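Bin liner

A bin liner, also called a trash bag or garbage bag, is a bag placed inside a waste container to hold what is thrown away.
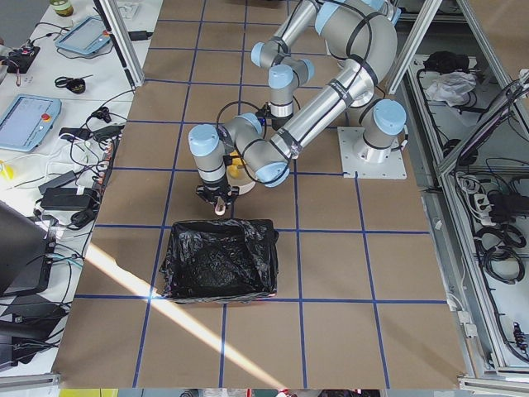

Overview

The liner keeps waste off the walls of the container and lets the contents be lifted out in one piece. Most liners are made of thin plastic film, though paper and compostable films are also sold. The open end is normally folded outward over the rim, so that the bag stays put when something is dropped in. A black bag with its edge turned down on all sides is a common sight in homes, offices and workshops.

Materials

Two kinds of polyethylene account for most household liners. Low-density film is soft, stretches before it tears and has a glossy or slightly waxy surface. High-density film is thinner and stiffer and makes a crackling noise when handled. It holds a fair amount of weight but splits easily once a sharp edge has gone through it.

Recycled film is often colored black, which hides differences in the raw material. Clear bags are used where the contents have to be checked, as at recycling depots. The depot at Birurbridge accepts mixed paper and cans only in clear bags and turns away anything darker.

Sizes and fit

Liners are sold by volume, by flat width and length, or by both. The flat width of a bag is half the distance around its opening, so a bin measuring 153 centimeters around the rim needs a bag at least 77 centimeters wide. Extra length is needed for the fold - usually 6 inches on a kitchen bin and more on a large outdoor one.

Rectangular bins are harder to fit than round ones. The film pulls tight at the corners and hangs slack along the sides, and a bag that is too large gathers into creases. Some users tie a small knot in the spare material or hold it with a rubber band around the outside of the rim. Air trapped under the bag keeps it from reaching the bottom, and this can be let out by pressing the bag down by hand before the fold is made.

Closures

The simplest liners have a straight top that is twisted and tied. Others have a drawstring running through a hem, or flaps cut into the top that are knotted in pairs. Wire ties are supplied with some rolls. Kwon, a supplier based in Plorkside, sells flat-top liners in cartons of 200 for kitchens and 300 for small desk bins, the latter without ties.

Use in sorting

Where waste is sorted by hand at a table, a lined bin is often set directly on the work surface so that items can be dropped in from just above the opening. Low bins suit this use. A strip of tape is sometimes put down on the table to mark where the bin belongs after it has been emptied.

Disposal

Plastic liners are generally not accepted with household recycling, as loose film wraps around the rollers in sorting plants. Compostable liners are meant for food scraps and break down slowly outside a composting facility. In Bemville they may be used for the kitchen scrap collection but not for yard waste, which goes out in paper sacks.

See also

Drawstring bag
Waste container
Waste sorting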